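How to Clear Out a Bathroom Cabinet

Most bathroom cabinets fill up slowly. A full clear-out takes an afternoon the first time and much less after that. You need a trash bag, a damp cloth, and a basket or tray for sorting. 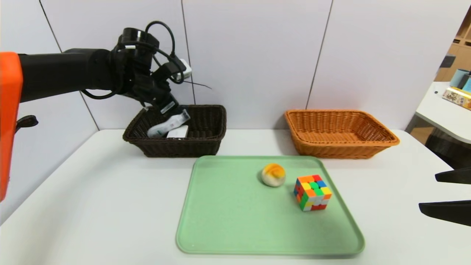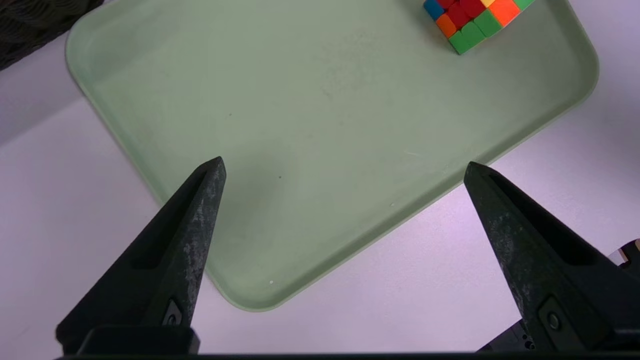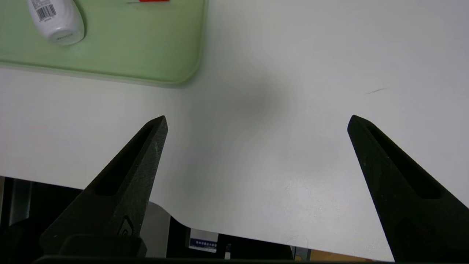 Takeshi Furukawa

Start by taking everything out, including the things at the back you forgot you owned. Wipe the shelves and leave the doors open until they dry.

Next, check dates. Sunscreen and medicine usually have one printed on the package or on the crimped end of the tube. Makeup often has a small open-jar symbol with a number of months instead. Old medicine should go to a pharmacy take-back bin if your town has one.

Sort what is left into 4 groups: daily, weekly, travel, and spare. Daily items go at eye level. Spares can go in a closet, with the oldest in front. I keep 2 spares of anything I use every day and no more than that.

Combine half-used packs of cotton swabs and bandages. Don't combine liquids, even if they look the same.

Check the travel group before you put it away. Carry-on liquids at most airports are limited to 100 ml per container, and the limit goes by the size of the container - a big bottle with a little left in it still counts as big.

I do mine every February.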